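Open Day at the Ikside Bakery
Monday, November 1, 2021
By Umesh Tripathi
Print | E-mail

The bakery in Ikside opens its doors to visitors two times in a year, once in June and once in the fall. I took the early bus from Ukau, which was late, so I missed the welcome speech and joined the second group.

Our guide was Mrs. Figueroa, who has worked at the ovens for 42 years. She speaks softly and the mixing hall is very loud, so I stayed close to her. The dough rests there overnight under cloths. After this it is rolled, cut and baked in the long oven, which holds 300 trays. I asked why the salt goes on before baking and she told me that it falls off otherwise.

The packing room was closed for cleaning, and I was a little disappointed. In the shop I bought two bags of plain crackers and one with caraway.

I slept that night in Lesatitz, in a small room over the pharmacy. It was clean and the heating worked well. The owner brought tea at nine and wanted to know everything about the oven. I ate the rest of the caraway ones while I was writing these notes.
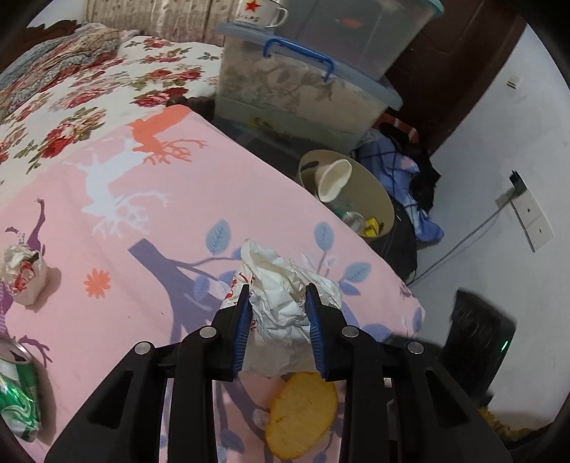
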